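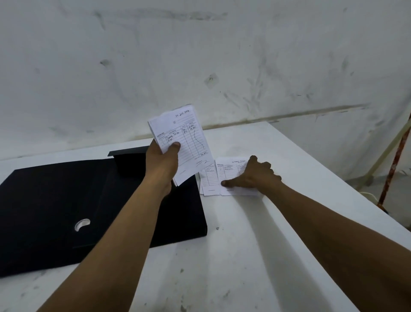
September 2022

The question I keep circling is how long an ordinary blue-black or ballpoint entry stays readable on cheap receipt paper when the paper has spent its life in a shoebox. I've been at it since January, on and off, mostly in the slow hour after lunch, and I'm writing up where things stand so that whoever takes over the Girnum boxes doesn't have to start from my pencil scraps. Handwritten slips are such a mixed bag! The form on them is printed and stays put, and the part that matters (what was bought, how many, what it cost) is whatever pen was lying on the counter that day. Take a small nota with a date that seems to say 23 Juli 2016 and a total that looks like 36.000. I'm fairly comfortable with the total and less so with the item line, where the cursive might be "Jasa Ketik" and might be something close to it. The wavy line drawn down through the empty rows is a habit I've grown fond of, and it is also handy for us, one long stroke with no words in it, so you can judge the ink on it without being swayed by what you expect to read.

On to the light box. Ran the second batch of test strips this week, same paper stock from Tedberg as before, half of them written with the gel pen and half with the plain ballpoint. Strips went in for 30 hours with the foil mask over the lower part. The gel faded first, and by a good margin, on every strip I pulled. The ballpoint went a little brown at the thin ends of strokes and otherwise held up nicely. I had expected it the other way around and wrote so on the inside cover back in January, so there's my prediction for all to enjoy.

One thing to redo: the lamp had been on for a while before I remembered to note the starting temperature, so the first line in the table is a guess and I've put a ring around it. Please don't use it for anything.

Humidity side is slower going. The tub with the salt solution sat at 60 percent all through, which is lovely and steady, but the lid on the other one has warped and it drifts whenever the heating comes on. I've taped it for now -- the wide tape, the good roll from the Oststead order -- and we'll see. If it drifts again I'd say give up on that tub and use the cake tin.

Reading notes, for anyone transcribing from the Girnum boxes:

- Write what you see, with a question mark in brackets if you're unsure. A bracket is cheap and a wrong figure gets copied forever.
- Keep the dot in prices as the writer put it. Slips from Indonesia use it for thousands, so 2.000 is 2,000 and please leave it looking like 2.000 in the transcript.
- Signatures go in as "signature", even when you feel sure you can make out the name.
- Slips go back in the sleeve they came from, face up.

Fairweather's catalog lists an archival sleeve in the smaller size, and I'd like to try one pack before we commit. The ones we have are a touch too roomy, and the slips slide down and curl at the bottom corner. I've left the page turned down in the catalog, on the shelf over the sink.

Still to do: 2 more gel strips at the longer exposure, new lid or cake tin, and rewrite the table in ink (ballpoint, I suppose, after all this).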